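Workshop diary, March. Present: E. Howells, B. Vaughan and the undersigned. Work on the Sater reach program resumed at 2 p.m. at the white shelving unit. 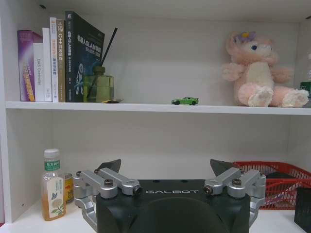

Mr. Vaughan entered the revised joint limits and saved them as file 638. Speed was held at 5 percent pending Ms. Kokkonen's approval.

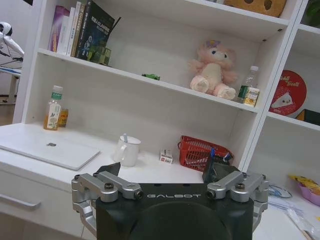

The toy car remains the agreed first target. The plush toy is to be left for a later session. Ms. Howells asked that the grip force setting be recorded as 71.

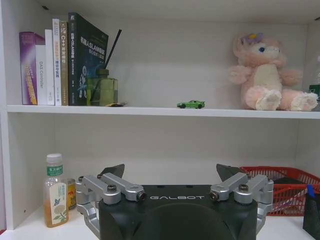 Parts order to Kneath still outstanding. J. Kirui to telephone.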